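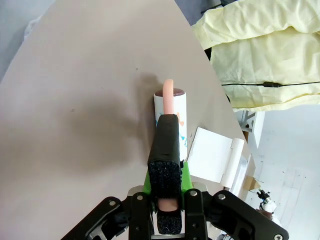

Black foam pad and bolts, close up

Date: November 5, 2020
Subject: Re: [tracks] Which way was it walking? (Clornska slab)

Hello everyone,

I meant to answer this when it first came through, and then I went digging in the boxes in my spare room for the old field notebook and lost most of an evening to it (a happy evening, I should add, with a lot of tea). I'll put the part of the message I'm answering right here so that people who read the list in digest form can follow along.

> I finally got to see the Clornska slab in the hallway at Stirkine and I
> came away more confused than when I went in. The label says the animal
> was walking toward the window end. To my eye the middle print points
> the other way. Is the label wrong, or am I reading a heel as a toe?
> Also, does anyone know why it is called number 1113 on the label and
> something else entirely in the guidebook?
> I would love to get this straight before I bring my nephews.

What a good question, and you are in very good company, as I had the same argument with myself the first time I stood in front of it. The middle print is a mess. The outer two are nice clean three-toed prints, the sort you would draw if someone asked you to draw a dinosaur footprint, and they both point to the window end. The middle one has a long drag mark coming off the back, and the drag mark is deeper than the toes are. If the hallway lights are on, the shadow falls right into it and your eye grabs it as the biggest toe. Try it with a flashlight held low from the left side and I think you'll see the real toes come up, fainter, pointing the same way as the others.

So I would say the label is right about direction. Where I part ways with it is the word "running." With 3 prints you get 2 steps to measure, and the steps are short for feet that size. My own guess is a medium-sized meat eater taking its time across wet mud, possibly slipping a little on that middle step. I know there are people on this list who think the middle print belongs to a second animal altogether, and I'd be glad to hear that case made again, because I never did follow it properly when it came up in January.

Now, the number. 1113 is the quarry number, painted on the back of the block when it came out of the ground. The guidebook uses the museum's own number, which the slab got when it moved indoors. Both are correct and both should be on the label, and I've said so on the comment card more than once! If you're looking things up in the Dwivedi index, use the quarry number. The museum number won't get you anywhere there, or at least it never has for me.

As for age, the sign by the stairs gives 165 million years, and I'd tell the nephews that and not worry further. If they are the kind of nephews who ask how anybody knows, there was no way to date the footprints themselves, and the age comes from the layers they were found in. The thin pale band along the bottom of the slab is a good thing to show them, too, if they can crouch down and look at it without touching.

One more thing, for those who make their own casts. Somebody asked off list whether I still use the Skurkico putty for copying small prints. I do, but only on replicas and only indoors. I had a batch go stiff on me while I was still pressing it into the toes, and I ended up chipping it out with a popsicle stick — a whole afternoon gone. Mix less than you think you need and do it in two goes. Please don't try it on a real surface, however tough the rock looks.

I did find the notebook, by the way. My sketch of the slab is in there, with the middle print drawn backward and then crossed out very hard, so you see I come by my sympathy fairly. I'll scan the page when I get the scanner talking to the computer again and send it along to anyone who wants it. Just write to me directly so we don't clog up the list with a big attachment.

Do let us know what the nephews decide about the second animal.

Warm wishes to all,
your usual correspondent from the spare room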